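Nondgate Carton Packing Set: Data Card

Summary

The Nondgate Carton Packing Set documents the placing of small goods into shallow, hinged-lid mailing cartons at a packing table. It is maintained by Piseo and supplied to partner organizations for the study of packing order, carton choice, and table layout. The set is released in two parts. Part A covers packing from an open, unfilled carton. Part B covers closing and stacking.

Contents

Part A: 900 packing sequences
Part B: 100 closing sequences
Still pictures: 3000
Notes: one plain text file per part

Cartons

All cartons are plain corrugated cardboard and are delivered flat by Softić. Each is folded by hand before use, with the lid left attached along the rear edge. Cartons with crushed corners are withdrawn. Printed cartons were used in an earlier release and have been removed, as the printing made the inner walls difficult to outline.

Goods

Goods are small household and office items, including plugs, short cables, adapters, and boxed fuses. Items with a loose lead are to be placed with the lead coiled beneath them. Glass and liquids are excluded.

Table and covering

The packing table may be covered in whole or in part. Coverings are kept in service until torn; creases, marks, and scraps of paper are not grounds for rejecting a sequence.

Labels

Each sequence carries the carton state (open, part filled, closed), the item class, and the final position of the item. Positions are given relative to the front left corner of the tray. Labels were checked by Pornanix, and disagreements were settled by a second reading.

Known limitations

Black items are often difficult to separate from their own shadows on the carton floor. Part B contains few cartons with damaged tabs. Only one carton depth is represented.

Maintenance

Corrections are gathered each December. Requests should be addressed to Daranee Onsri at Piseo and should state the part, the sequence number, and the label in question.

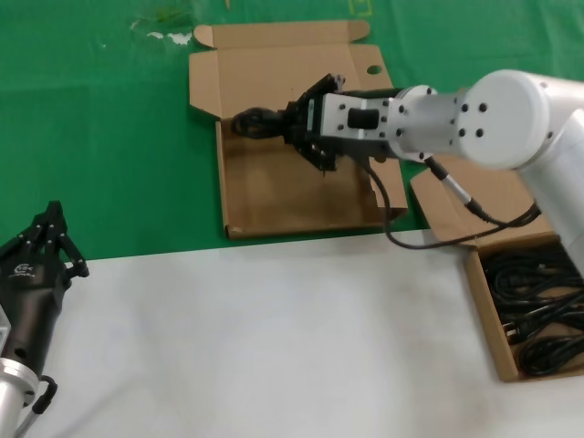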